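Household Practice, Module 3
Handout 7: Dishes, from the rack to the shelf
Lurnetti evening course, room 324

Please read this handout before the practical hour. Last week we spoke about washing, and some of you asked for more detail about what comes after it. Many people think that the work is finished when the water goes down the drain. In my opinion the second half is the one in which most things get broken.

1. Words we will use

Rack: the wire stand in which dishes drain.
Tines: the thin wires that stand up inside the rack and hold plates apart.
Rim: the upper edge of a cup, a bowl or a plate. A scalloped rim goes in small waves.
Tumbler: a drinking cup without a handle.
To nest: to put one bowl inside another of the same shape.

2. Loading the rack

The usual household rack has a higher side and a lower side. Put the higher side toward the wall. Flat pieces go between the tines, all facing the same way. Bowls need more space than people expect, and two or three of them can already fill the front part. Cups are best along the back, where the hand does not pass over them each time.

A cup that stands upright in the rack will keep a little water at the bottom. It should be turned over or leaned strongly to one side. If you find one standing, take it out first and pour it off in the sink, and only after that touch the bowls. 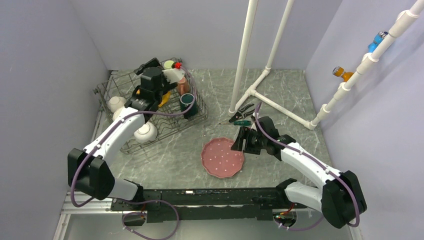

Keep the counter beside the rack free for the pieces which you take out. Tools do not belong there. Pliers and screwdrivers have their own drawer, and the metal can make a chip in a glaze very quickly. I have a bowl from Medberg with such a chip, and I still use it, but only for keys.

3. The order of unloading

We unload from the front to the back. The order I teach is:

bowls from the front of the rack
plates
bowls from the sides
mugs
tumblers and small cups

Some books give the opposite order, with the light things first. Wanda Sadowski, who taught this module before me, preferred that, and her old handout (number 19 in the blue binder) is still good to read. Try both ways at home. With a deep rack I find hers quicker, with a small one mine.

Take one piece at a time and use the whole hand. Hold a bowl from the side with the thumb outside. Hold a plate under its rim with both hands. A tumbler is taken low, near the base, and a mug by its body, with the handle only as a help – old handles can come away.

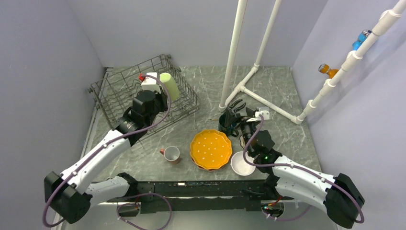
Text: Irena Walczak
Household Practice, Lurnetti
Revised 11 December 2019

4. Sorting on the counter

Before anything goes to the shelf, we sort. Put plates with plates and bowls with bowls. Color is not important for storage, but shape is. A plate with a scalloped rim should not be placed under a heavy smooth one, as the weight rests on the points of the waves. When such plates are of different colors, they can still make one pile if the size is equal.

Stand mugs with the base down and all handles to the same side. Left or right is your choice, but do not mix. In the October group we lost two mugs at one table, both caught by a sleeve.

Bowls may nest up to four high. If you feel that the upper one sticks, do not turn it by force. Pour cold water in the inner bowl and hold the outer one in warm water for a minute.

5. Drying by hand

Use a flat cotton cloth. The ones from Urkollow in our cupboard are washed without softener, please keep it so. Dry the inside first, then the rim, then the foot. The foot is the ring under the dish, and it is forgotten nearly always. A wet foot leaves a mark on the shelf paper.

6. For next time

Draw your own rack at home, from above, and mark where each kind of dish stands. One page is enough. Write also in which order you emptied it and how many minutes you needed.

Reading: the Akl booklet, chapter on storage. Copies are in room 343, second shelf. Please sign the list when you take one.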